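Wrist Tilt Fault in the Simulated Bedroom Task
Student project report, Mobile Manipulation Lab, Ornton Technical College

Our project for the February term was to get a simulated arm with a two-finger gripper to move through a furnished room and pick up small objects from the floor. The room came from the Skirkotia scene set, and the motion planner was Gerlach, which our lab already used for table-top work. 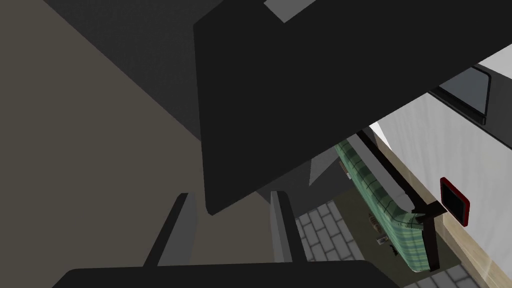
The fault showed up in the second week. We ran the task 20 times with the same start position and different target objects. In most runs the arm reached the target and closed on it. In the others the wrist rolled to one side during the approach and stayed there, so the wrist camera saw the room at a steep angle. The planner did not report an error. It kept sending commands as if the gripper were level, and the arm stopped only when it ran out of time.

1. What we checked first

We thought the joint limits were wrong, because an earlier group had changed them. We compared our file with the original and found no difference. Then we slowed the arm to half speed. The fault still happened, only later in the run. That took two lab sessions and told us very little, except that speed was not the cause.

2. Cause

The log files gave us the answer. When the target was close to furniture, Gerlach looked for another wrist angle that would keep the fingers clear of it. It found one with a roll of 40 degrees or more and passed it on. Our own grasp script then read the roll value in degrees, but Gerlach writes it in radians. The correction we applied afterward was therefore much too small, and the wrist never came back to level. On targets out in the open the roll was zero, so the mistake did not matter and we had not noticed it in testing.

3. Fix

We converted the value at the point where the script reads it. We also added a stop: if the measured roll differs from the commanded roll by more than 25 degrees, the arm freezes and the run is marked as failed. Before this, a bad run and a slow run looked the same in our results table. We repeated all 20 runs after the change. The wrist returned to level in every one, although two runs still failed because the fingers closed beside the object.

4. Safety

The same grasp script was going to be used on the real arm at the Limidville workshop. A wrist that rolls without warning next to a person could pinch a hand or hit the table. We told the workshop staff and asked them to hold the script until the new version was in place. The stop should also be tested on the real arm at low speed, with someone at the emergency button. We did not have time to do that.

5. Open problems

The two missed grasps are not explained. We suspect the object positions, but we have not gone through those logs yet. The unit is now written in the variable name in our script, and the next group should do the same for the position values.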